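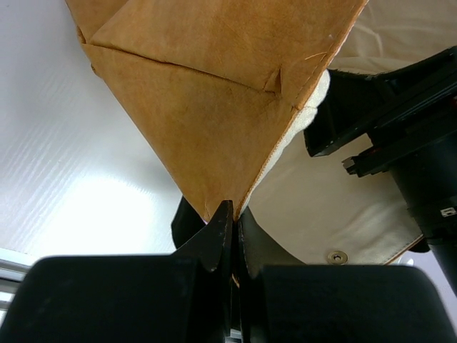
Tan-brown material narrows to a point over a glossy white surface.

Small exporters still wait on the paperwork
By Yuzuki Arai
31 October 2023

The trade deal was meant to make life easier for firms like Losow, which has sold kitchen goods overseas for 16 years. Its owner, Hinata Yagi, says the tariff on her main line fell to zero in January. Her costs went up anyway.

The trouble is the certificate of origin. Each shipment needs one, and each one has to list where every part was made. Yagi buys parts from four suppliers, and two of them change their own sources often.

"I pay a broker more than I used to pay in duty," she says. "Some months I just ship at the old rate and don't bother claiming."

She has company. Pelus, a freight agent in the port district of Okia, says many of its smaller clients skip the lower rate on orders under a certain value. The forms cost the same to prepare for a full container as for a single pallet.

Larger firms have fared better. Morikawa, a machinery maker, has its own customs staff and holds a blanket certificate that is good for 365 days. Smaller exporters can apply for the same thing, but they must first show two years of clean records under the new rules — and the new rules haven't been in place that long.

The trade office has said it will look at a simpler form for low-value goods. It has not set a date. Yagi has asked to join the trial if there is one, and in the meantime she has put off hiring a second packer.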